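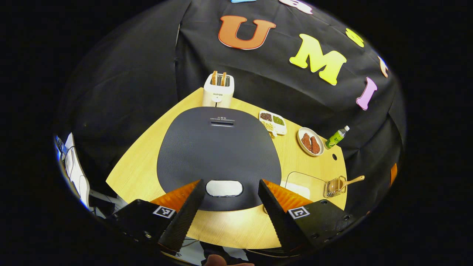 Home & Table / Small Kitchens

Breakfast is a furniture problem. Took me most of a year in the Condon apartment to work that out. I had blamed the toast, the coffee, the hour, my own bad temper before eight. Then I moved the toaster off the counter and onto the table and the whole morning got shorter. Plug it in at the far end, well back, leave the middle free, sit down. A plain white two-slot does fine, the SUPOR kind with one small round knob and the brand name in little dark letters, two slices standing side by side with their crusts showing over the top. No buttons to learn. You see the toast, you take the toast.

I spent June asking people how they do it. Kitchens, mostly small ones. A few with no kitchen to speak of, just a corner and an outlet. The answers came back all over the place but the complaint was the same one every time: too much getting up. Up for the butter. Up for the jam. Up again when the bread pops, and then the first person is done eating while the last one is still waiting on a slice.

So, the table. Light wood if you have a choice. Mine is a Pichler, secondhand, sanded down twice, and pale enough that crumbs hardly show. Dark tables look wonderful for the time it takes to eat one piece of toast. Shape matters more than I thought it would. A table with a curved edge, wide where you sit and narrower at the back, puts everything in reach of everybody, and it goes into a corner a rectangle would never forgive. The store in Flustulden had one on the floor and I sat at it for 12 minutes, pretending to read the tag. Didn't buy it. Still thinking about it.

Next thing, the tray. Divided, white, with sides tall enough to stop a raisin. One kind of dry food to a compartment and no mixing. Nuts, dried fruit, whatever the kids will eat by the handful while they wait. I was snobbish about divided trays, they made me think of waiting rooms and holiday visits with aunts. I take it back. Put one beside the toaster and people stop opening cupboards. It also settles the argument over who finished the cashews, as the empty compartment sits there in front of everyone.

Refill it at night. Not in the morning, you won't.

On the middle of the table. Keep something there that can take a hot plate and a wipe. I've used a cork mat (stained), a folded dish towel (moved every time anyone reached for anything), and a slab of slate that scratched the wood in the first week. What you want is big, dark, rounded at the corners so sleeves don't catch, and with a bit of texture to it so plates stay put. Dark gray hides coffee rings. It does not hide flour, if you're a flour household.

Bread, quickly. Slice it thicker than the bag does. A two-slot toaster takes a decent slab from a square loaf but round country bread needs to be cut in half and the halves stood up, cut side down. Rye goes in longer. Anything with sugar on it goes in shorter, and somebody stays next to it. Empty the crumb tray every week; I know, I know. Unplug first, let it cool, slide it out over the sink. Mine had what looked like a whole extra breakfast in it.

Cords are the ugly part. If the outlet is behind the table, good, run it straight down. If it's across the room then this plan isn't for you, put the toaster back on the counter and bring the toast over in a basket with a cloth. Nothing stretched across a walkway, ever. And pull the thing forward from the wall and out from under any curtain or shelf. Toasters get hot on top, people forget.

I priced the lot at Prestis before writing this, toaster, tray, mat, and left out the table becuase tables are their own sad story. Three things, one bag, and I carried it home on the bus. What I'd skip: the matching butter dish, the egg timer shaped like an egg, any rack that holds toast upright so it can go cold faster.

The jam stays in the fridge door. I still get up for that.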